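**Thema: Jigger oder Freihand? Und woher bekommt ihr gutes Eis?**

**vaida_kivi** · 16/11/2023
Hallo zusammen! Ich mixe seit Mai zu Hause und bin völlig angefixt. Angefangen hat es mit einem Spritz auf dem Balkon, inzwischen steht die halbe Küche voll. Jetzt die Frage an euch: Messt ihr wirklich jedes Mal ab? Ich habe mir einen Jigger aus Metall gekauft, diese klassische Kegelform, und liebe das Ding! Mein Bruder lacht mich aus und gießt alles nach Gefühl. Seine Drinks sind mal super und mal Hustensaft.

**Renzo M.**
Abmessen, immer! Ein halber Zentiliter Zitrone zu viel und der ganze Drink kippt. Ich habe in der Villa (kleine Bar, gibt es leider nicht mehr) gelernt, da wurde jeder Tropfen abgemessen, auch wenn die Leute in drei Reihen standen. Man wird damit richtig schnell, wirklich!

**orla_g**
Da muss ich widersprechen, Renzo. Beim Highball oder Spritz gieße ich frei und es schmeckt jedes Mal. Beim Sour gebe ich dir recht, da ist es eine andere Sache. Aber für Aperitif mit viel Eis im Weinglas brauche ich kein Messgerät, da schaue ich auf die Füllhöhe und fertig.

**Renzo M.**
Füllhöhe hängt aber davon ab, wie viel Eis drin ist 😄 Probier mal beides nebeneinander, gleiches Glas, gleiches Eis, einmal mit und einmal ohne Jigger. Ich wette, du schmeckst es!

**orla_g**
Wette angenommen. Verlierer bringt die Oliven mit.

**Anisa**
Ich finde ja, das Eis wird total unterschätzt!! Seit ich große Würfel mache statt der kleinen Splitter aus dem Gefrierfach, schmecken meine Drinks wie ausgewechselt. Ich habe die Silikonform von Ziltholm, und die Würfel kommen dann in eine Keramikschüssel direkt neben das Glas. Sieht auf dem Tisch auch noch toll aus. Wer mag, friert sie am Vorabend und lässt sie kurz antauen, bevor sie ins Glas kommen, dann reißen sie nicht so.

**vaida_kivi**
Oh, das mit dem Antauen wusste ich nicht! Wird heute Abend sofort getestet. Nimmst du abgekochtes Wasser?

**Anisa**
Habe ich probiert, für mich kaum ein Unterschied. Gefiltert reicht völlig.

**ilaria.donati**
Noch ein Wort zu den Gläsern, das ist nämlich mein Lieblingsthema 😍 Ich nehme für fast alles Gläser mit rundem Kelch, kurzem Stiel und dickem, geschliffenem Fuß. Die funkeln so schön, wenn Licht drauffällt, und sie kippen nicht so leicht um wie die langstieligen. Und beim Eingießen den Jigger bitte ganz nah an den Rand halten, dann spritzt auch nichts daneben.

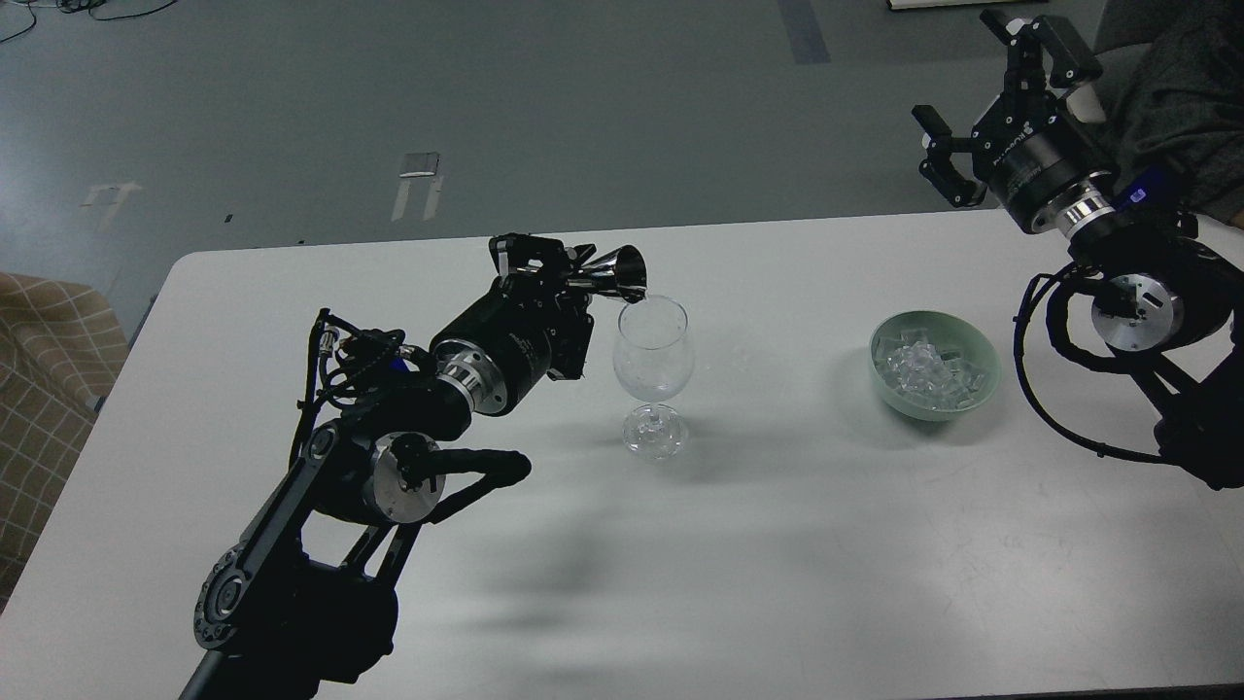
**vaida_kivi**
Kommt das Eis vor oder nach dem Alkohol ins Glas?

**Renzo M.**
Bei Drinks, die direkt im Glas gebaut werden, kommt bei mir zuerst das Eis, dann die Spirituose und zum Schluss alles mit Kohlensäure. Einmal sanft von unten hochheben, nicht wild rühren.

**orla_g**
Ich mache es genau andersherum, erst Flüssigkeit, dann Eis. So sehe ich besser, was drin ist. Gerade ohne Jigger, hehe.

**Anisa**
Team Eis zuerst! Aber Orla, deine Variante probiere ich am Wochenende trotzdem mal aus.

**ilaria.donati**
Kennt jemand eigentlich die Gläser von Arnelance? Ich schleiche da seit Wochen drum herum und suche noch jemanden, der sie schon mal in der Spülmaschine hatte.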